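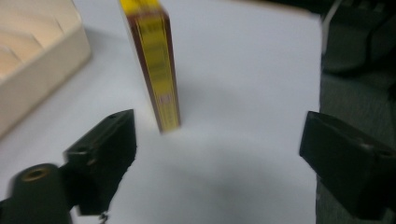 Printed Expiration Dates and Food Thrown Away at Home
Report for Consumer Studies, Unit 2

1. Background

Most packaged dry food sold in grocery stores carries a date. The wording changes from one package to the next. "Best by," "sell by," and "use by" can all be found on the same shelf, sometimes on two products from the same maker. Our group wanted to know how people read these dates and whether the wording changes what they throw out.

We limited the project to dry goods in boxes and bags: crackers, pasta, rice, cereal, tea, and baking mixes. Meat, milk, and fresh produce were left out. People treat those foods differently, and we did not have time to cover both.

2. Method

We asked 31 households to keep a log during April. Each household wrote down every dry item that was finished or thrown away, the wording of the date on it, and the reason if it was thrown away. A short form was filled out at the end. Logs were collected on a Friday and typed into one spreadsheet.

The households were mostly families of students at our school, plus neighbors who agreed to take part. Everyone shops at one of two stores, Lumbantobing Market or the Gemik on the highway.

Two logs had missing pages. We kept the pages that were readable and did not guess at the rest.

3. Results

The logs contained 1,813 entries in total. Most items were simply used up. Among the items thrown away, the reason written most often was "past date." After that came "stale" and then "did not like it." Insects were mentioned a few times, always with flour or rice.

Items marked "use by" were thrown out soon after the date in nearly every case. Items marked "best by" were often kept longer, and many people wrote that they opened the package and smelled or tasted the food first. "Sell by" caused the most confusion. On the end form, several people said they thought it meant the same thing as "use by."

Where the date was printed also seemed to matter. A date on the bottom flap was often found only when the package was being thrown out. Some households had moved food into jars and no longer had a date at all. They did not report more stale food than the others.

4. Problems with the study

People who know they are keeping a log may waste less than usual. We also had no way to check the entries. "Stale" was not defined on the log sheet, and it should have been. One household used it for cereal that had only been open since the morning.

Package size was not recorded either, so half a bag of rice and a single tea bag each counted as one entry.

5. Next steps

The Kuvitness group in the other section is doing a similar log for refrigerated food, and we plan to compare sheets with them. We would add a column for package size and one for whether the package had been opened. The blank log sheet is in the class folder under our group name, Flirnness.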